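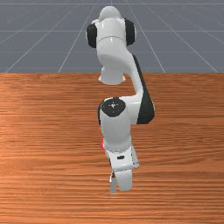

Aníbal reckons the bloom on the last batch of hazelnut bars came from the filling and has little to do with the temper. His note on the bench sheet says the shells were glossy at demoulding and stayed that way until the gianduja went in at 31 °C, so he wants the filling cooler before anyone touches the seeding again.

January, 7:40 a.m.

Repeated the batch with his change. Gerlach couverture, 65 per cent, same lot as before. Melted to 48, brought down to 27.5 on the slab, back up to 31.5. Temper strip set in under four minutes, even colour, clean edge. Shells cast in the Urnard moulds, tapped, inverted, scraped. Filling held back until it read 26 in the middle of the bowl. It was stiff in the bag at that point and left small peaks, which had to be knocked down before capping.

Batch weight after capping 1586 g, trimmings not included.

Demoulding: all cavities released except two in the corner nearest the cold plate inlet. Same corner as last time. Will check the mould for scratches with the loupe. Haven't ruled out a cold spot.

Gloss acceptable. Slight grey halo on the backs where the cap is thinnest, visible only at a low angle. Fredy Arango says leave it, the backs get the label. I would sooner fix it – a thin cap will let hazelnut oil through by week three regardless of what we do with temperature.

Water activity on the gianduja: not done, meter is still out for calibration.

Wammont cocoa butter arrived. Smells fine, a bit stronger than the deodorized we had. Use it for the coloured spray only until someone has tasted it in a plain ganache.

To do
– cap thickness: try a second pass instead of one heavy one, scraper at a flatter angle
– half the next batch at 26, half at 28, marked on the tray and not on the lid (lids got swapped)
– store a set at 16 and a set at room temperature, look at them in February
– ask Gunurar whether the new roast of paste has the same oil content, the pail had more separation on top than I'm used to
– order acetate, medium weight

Cooling cabinet fan is rattling again. Shelf 2 reads a degree warmer than the display. Using the probe for now.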